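Kitchen Task Practice Working Group
Minutes of the March meeting
Markville office, small meeting room, and by call

Present: Myroslav Stelmakh (chair), the Zevanik simulation team, the Zimis safety desk, two members from Dmytriv. The hardware lead from Zevanik joined by call at item 3.
Apologies: the Zimis documentation editor.

The meeting opened at 10:00 a.m.

1. Minutes of the last meeting

Accepted with one change. Under "Door tasks," the word "opened" is to be replaced by "opened to the target angle" in both places. The Dmytriv members asked that the old wording be kept in the archive copy. Agreed.

2. Actions carried over

The glossary is done and has been sent to all members. "Episode," "trial" and "run" were being used for the same thing by different teams. The group will use "episode" for simulation and "trial" for hardware. "Run" is dropped.

The joint limits table is still open. Zevanik has supplied its half. Zimis has not, and asked for more time. Carried over to the next meeting.

The shared storage folder has been cleaned up. Anyone who finds a missing file should write to the Zevanik team before restoring their own copy, as there were duplicate versions of the drawer set.

3. Draft rules for appliance door tasks in simulation

The chair took the group through version 2 of the draft. Most of the meeting was spent on this item.

3.1 Start state. Every episode must record the door angle at the first step, including when the door is fully closed. Zevanik said its logger writes nothing when the angle is zero, and an empty field has been read as missing data by the Dmytriv scripts. The logger will be changed to write the zero. No objections.

3.2 Contact with the handle. The draft said the gripper "should hold the handle" during the pull. Dmytriv pointed out that many useful policies hook the handle or push on the inside edge of the door once it is ajar. Zimis did not want pushing allowed without a limit, as it would pass in simulation and then bend a hinge on a real unit. After some discussion the text was changed to: "The gripper may hold, hook or push the door. The type of contact must be recorded, and force on the door must stay under the limit for that appliance." The force limits themselves go in an annex, which Zimis will draft.

3.3 Contact with anything else. The arm may touch the appliance casing, but each touch is logged. Touching the control panel counts as a fault if any button or dial changes state. If nothing changes state it is logged as a touch only. Zevanik asked how this would be checked for appliances whose buttons are modeled as part of the panel and cannot move. It was agreed that such models are not suitable for door tasks under these rules and must be marked in the model list.

The microwave layout used for the review has the gripper working just below the opening, with the fingers up near the lower end of the door handle and the housing over the lower-left corner of the control panel from the camera's side. Dmytriv said overlap in the camera view must never be used as evidence of contact, and that only the contact log decides. The sentence was added to 3.3. The chair asked that reviewers look at the still from the simulator together with the log before marking any touch.

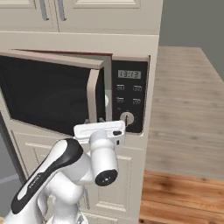
3.4 Camera views

The group discussed whether one view is enough for review. Zimis wants at least two, one of them from the hinge side. Zevanik said that a second view doubles the render time, and that the hinge side is often blocked by the cabinet. A compromise was reached: one view is enough for training episodes, and two are required for any episode used in a report or shown to a customer. The second view may be rendered afterward from the saved states.

Views must be saved without overlays. Text, force arrows and contact markers can be added to a copy.

3.5 Number of episodes

The draft asks for 500 episodes per appliance before a success rate can be quoted. Dmytriv thought this was too many for the rarer appliance types. Zimis would not go lower for anything that will later be tried on hardware. The number stays. Teams with fewer episodes may report the raw counts, with no percentage.

Zevanik reported that its first check of existing sets against the draft found 33 episodes with no recorded random seed. These cannot be replayed and will be withdrawn from the shared set. The group agreed that a missing seed is grounds for removal in all cases, and the rule was moved from the annex to the main text.

3.6 Definition of success

There was no agreement on this point. The draft counts a door task as a success when the target angle is reached and the gripper has moved clear. Dmytriv would also like the door to stay where it was left for a set time after release. Zimis supports this. Zevanik noted that several of its hinge models have no friction, so a door will drift after any contact, and the result would say more about the model than about the policy.

The chair asked Zevanik to list the hinge models affected and to say how long it would take to correct them. The definition in the draft stands until that list has been seen. Reports written in the meantime must state which definition was used.

4. Moving from simulation to hardware

The safety desk presented a one-page checklist for the first hardware trial of any task that has passed in simulation. Main points:

– The appliance is unplugged for all door trials. Trials that need power are a separate category and need separate approval.
– Speed is reduced for the first 21 trials. It may be raised after that if there have been no faults.
– One person stands at the stop button and has no other job during the trial. They do not take notes or watch the log.
– The area within reach of the arm is marked on the floor and kept clear.
– Any unplanned contact ends the trial, even if the arm recovers by itself.

The hardware lead asked whether the fourth point applied when the arm is parked with power on. Yes, it applies whenever the motors can be powered. The wording will be made clearer.

There was a question about who signs the checklist when the operator and the task author are the same person. A second signature is needed in that case, from anyone on the trained operator list. Dmytriv has only one person on that list at present and will send another to the next training session in Markville.

The checklist was accepted with these changes. It comes into use as soon as the corrected page has been sent out.

5. Naming of files and models

Short item. Appliance models will carry the type, the door side and a version number in the name. "Left" and "right" mean the side the hinge is on as seen by a person facing the closed appliance. Several models in the set use the robot's left and right, and these will be renamed by the team that owns them. Old names will be kept in a lookup table so that earlier reports can still be followed.

Zimis asked that version numbers never be reused, even for a model that was withdrawn on the day it was added. Agreed.

6. Any other business

Dmytriv asked if the drawer rules would be brought in line with the door rules. The chair said yes, but only after 3.6 is settled, so the same argument does not have to be held twice.

The Zevanik team asked members to stop sending comments on the draft by chat. Comments go in the review sheet, with the paragraph number in the first column. Comments without a paragraph number will be returned.

7. Actions

Zevanik: change the logger to write zero door angles (3.1).
Zevanik: mark models with fixed buttons in the model list (3.3).
Zevanik: withdraw the episodes with no seed and send the list of file names (3.5).
Zevanik: list of hinge models without friction, with a time estimate (3.6).
Zimis: draft annex on force limits (3.2).
Zimis: joint limits table, carried over (item 2).
Zimis: corrected checklist to all members (item 4).
Dmytriv: put forward a second person for operator training (item 4).
Dmytriv: proposed wording for the hold time after release (3.6).
All: rename models that use the robot's left and right (item 5).
Chair: send out version 3 of the draft with the changes agreed above.

The next meeting will be held in Markville at the same time of day. The chair will confirm the room. Members joining by call should test the link beforehand – the sound was poor for most of item 3.

The meeting closed at 12:20 p.m.

Minutes taken by the Zevanik team and checked by M. Stelmakh.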